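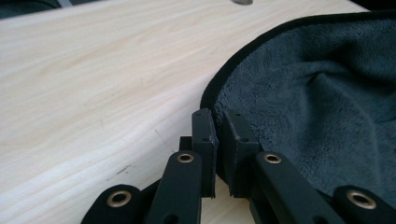
努恩赛德(Nundside),11月

桌上的灰去哪儿了
莱斯蒂亚(Lestia)小读者版 · 家里的东西
阅读 3185 分享 214 评论 13

桌子放几天不擦,用手指一抹,指肚上就会有一层灰。灰里有衣服和被子上掉下来的细毛,有从窗外飘进来的土,也有人身上掉下来的很小很小的皮屑。它们都很轻,人一走动就飞起来,过一会儿又落下去,桌面又平又宽,所以接到的灰特别多。

擦灰要用布。布有很多种,旧毛巾可以擦,旧衬衫剪一块也可以擦。今天讲的是一种毛茸茸的布,名字叫超细纤维布。很多人家的厨房里都有一块,有的人还用它来擦车。

超细纤维是什么

布是用线做的,线是用纤维做的。纤维就是很细很长的丝。棉花的纤维是从地里长出来的,羊毛的纤维是从羊身上剪下来的。超细纤维是在工厂里做的,原料通常是涤纶,很多时候还要加一些锦纶。工人先让原料受热化开,再让它从有许多小孔的板子里挤出去,冷下来就成了丝,有点像做粉丝。

有一类丝挤出来以后还要再分一次。分的时候,一根丝会裂成好几瓣,每一瓣都比原来细得多。你拔一根自己的头发看看,已经很细了,超细纤维比它还要细很多,单独一根放在手心里,眼睛很难找到。

分开的丝不是圆滚滚的,它有棱有角,中间还有小缝。一块布上有数不清的丝,也就有数不清的小缝。灰尘碰到布,就卡进缝里,被布带走了。

光滑的布没有这么多缝。用它擦桌子,有一部分灰会被推到旁边,你看着桌子中间干净了,灰都堆在桌子边上。

干的也能擦

超细纤维布干着就能擦灰。布和桌面摩擦的时候会带上一点静电。你冬天脱毛衣,听到噼噼啪啪的声音,那也是静电。静电能把轻的东西吸过来,灰尘很轻,就粘到布上去了。

如果桌上有水,布也能吸。水会自己往细缝里钻,缝越细,钻得越起劲。把纸巾的一个角放进水里,你会看到水顺着纸巾往上爬,道理是一样的。

不过有的印子擦不掉。木头桌面用久了,会有小黑印,也会有细细的划痕。黑印有时候是别的东西蹭上去的颜色,用湿布多擦几下,可能会变淡。划痕是桌子表面少了一点点,布没有办法把少掉的补回来。遇到划痕不要使劲磨,越磨越大。

布的边

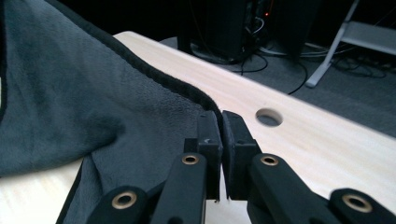
Rowena Saludo 来信说,她小时候以为布边上那一圈窄条是为了好看,后来她把一块旧抹布的边拆了,只洗了几次,布边就开始掉毛,线头缠得到处都是,她才知道那一圈是有用处的。

她讲得对。那一圈叫包边。布是从一大卷上裁下来的,裁过的地方线是断的,断了的线容易松开。用一条窄带子把断口包住,再缝牢,线就跑不出来了。你可以去看看家里的毛毯、书包和围裙,很多都有包边。有的包边和布是一个颜色,有的故意用深色,脏了不容易看出来。

没有包边的抹布也有。有一种是用热的办法把边切开,切口上的纤维熔在一起,也不容易散。这种布的边比较薄,擦玻璃的时候不容易留下一道一道的痕迹。

怎样叠,怎样擦

很多小朋友擦桌子的时候,把布抓成一团。抓成一团也能擦,可是布只有几个鼓起来的地方碰到桌子,其他地方都用不上。叠好了再擦会快一些。

第一步,把布平铺在桌上,用手抹一抹,让褶子少一点。

第二步,对着中间折一次,变成长方形。

第三步,再对着中间折一次,变成小一点的方块,比你的手掌大一些就行。

第四步,把手放平,压在布上,从桌子最远的一边开始,一排一排往自己这边擦。不要转圈,转圈容易漏掉角落。

第五步,擦到布面发灰了,就翻到另一面。两面都脏了,把布打开,换一个方向再叠,里面还有干净的面。一块布叠两次,前前后后一共有八个面可以用。

有的布两面颜色不一样,比如一面深灰,一面黄。两种颜色的布很方便,可以规定深色的一面擦脏的地方,浅色的一面擦干净的地方,翻过来的时候一看就明白。不同的人家规定不一样,先问问家里的大人。
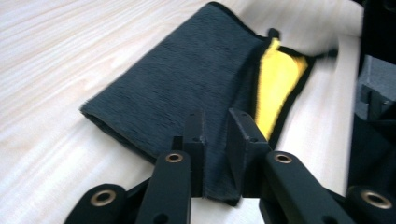

抹布多长时间洗一次?

看你擦了什么。只擦了灰,可以先拿到室外抖一抖,用几次再洗。擦过油、牛奶或者果汁,当天就要洗,放到第二天会有味道。

洗布和晾布

洗超细纤维布,用温水和一点洗衣液就够了。柔顺剂不要放。柔顺剂会在丝上留下薄薄的一层,把小缝糊住,布就不爱吸水了。也不要和毛巾一起洗,毛巾会掉毛,掉下来的毛会钻到布里,下次擦桌子的时候又跑到桌上。

洗好了轻轻拧一下,挂起来晾。挂的时候把布完全打开,叠着晾干得慢。有的布角上有一个小环,可以挂在钩子上。不要放在暖气上烤,也不要用熨斗烫,这种纤维怕热,烫过以后会变硬。

还有一件事要知道。超细纤维布洗的时候也会掉下很小的碎丝,跟着水流走。碎丝是塑料做的,在河里和海里很久都不会消失。所以只抖一抖就能干净的时候,就先不洗。要洗的时候,攒几块一起洗,水不要太热。

擦桌子之前

桌上的东西要先挪开。盒子下面和杯子下面也有灰,绕着它们擦,会留下方的和圆的印子。带电线的东西不要自己拔,请大人来。桌面上如果有穿线用的圆孔,孔边上容易积灰,用布的一个角伸进去转一转就好,不要把水倒进去。

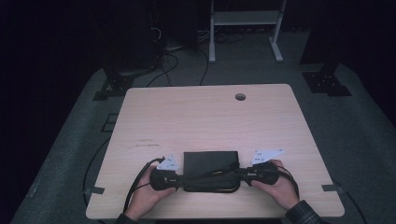

自己试一试

准备一块超细纤维布,一块旧棉布,两块差不多大。再准备两个一样的碟子和一把小勺。

在两个碟子里各放三小勺水。把两块布各叠成小方块,同时放进碟子里,心里慢慢数到十,再一起拿起来。看看哪一个碟子里剩的水多。把结果画在本子上,旁边写上布的名字。

然后找一个落了灰的架子,分成左右两半。左边用超细纤维布干擦一下,右边用棉布干擦一下,都只擦一下。拿手电筒从侧面照过去,灰尘会看得很清楚。

做完以后把布洗了,挂好,碟子里的水倒掉,地上如果滴了水也要擦干。

文字:Folasade Omoregie

分享 214 | 评论 13 | 收藏 149
联系我们 | 版权归莱斯蒂亚(Lestia)所有 | 返回顶部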